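Tatgate Service Desk
Queue: Kitchen automation
Site: Clorkwood staff canteen
Unit: Plivura two-arm station, bun steaming task
Priority: 2
Status: Open, pending change to rota
Summary: Station stops part-way through plating, staff called away from counter to clear it

Reported by site, Friday

The station stops during the transfer from steamer to plate and shows "grip not confirmed". Someone has to leave the counter, acknowledge the stop and restart the cycle. We had 11 of these over the breakfast service. Before the station went in, one person steamed and plated and also kept an eye on the hot drinks. That post has been moved to the till, so when the station stops there is no one at the back to deal with it.

Please also confirm whether counter staff are allowed to acknowledge a stop. The induction sheet says trained operators only and the rota has one trained operator per shift.

Tatgate support, first response

Logs pulled remotely. All stops have the same code and all occur on the right arm at the closing step. No faults on the left arm, which handles the lid. No collision events. Joint temperatures normal.

The code is raised when the fingers close further than the minimum width set for the product. Minimum width is currently the value entered at commissioning. Please confirm whether the bun supplier or the bun size has changed.

Site reply

Supplier changed in July. New buns come from Fakhoury and are a bit softer. Size on the box is the same. We were not told that a change of supplier had to be reported.

Tatgate support

Noted. A softer product compresses more under the same force, so the fingers pass the minimum width with the bun still held. The controller reads this as a missed grip and stops.

Changes applied remotely at 15:40:
- closing force reduced by 15 per cent
- minimum width lowered to match
- hold time before lift left as it was

Site asked to run the task with two buns in the steamer and two on the plate, lid off to the left, plate to the right, and to leave the laptop connected so that the session could be followed from here.
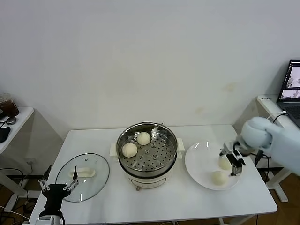 Counter staff at Clorkwood replied that the settings might well be right but the stops were only half of the complaint. The other half is that the person who used to do this job could hear a problem from across the kitchen and fix it with a pair of tongs, and now the same person is on the till with a queue and has to be fetched.

Tatgate support

Understood. The second point has been split out as a separate item below so that it does not get closed with the first.

Item A, grip stops. The event counter reads 2,000 completed transfers since commissioning, nearly all with the previous product. There is too little data on the new one to call this fixed. Leave the new settings in place for a full week of service and do not adjust force locally. If a bun is marked or torn, record the cycle number.

Item B, who clears a stop. The Plivura manual allows any person who has done the short induction to acknowledge "grip not confirmed". It does not require a trained operator. Codes for collision, overheating or loss of communication do. The site induction sheet is stricter than the manual and can be amended by the site. Until it is amended, follow the sheet.

Site reply

We would like item B done first. Short induction for everyone on the counter, and the stop alert sent to the till screen as well as the back panel. At the moment the only alert is a lamp that faces the wall oven.

We would also like the morning rota looked at. The station was costed on removing one post from the back kitchen for the whole shift. In practice somebody loads the steamer, tops up water, takes away full plates and wipes down, and none of that is on the rota as anyone's job.

Tatgate support

Till alert can be enabled from here once the site network team opens the port. Request form sent. Induction takes two sessions, dates to be agreed with the site. Rota is outside our scope, but the task list exported from the station log shows loading, water and clearing by time of day and has been attached for the site to use.

Item A: monitoring.
Item B: awaiting site.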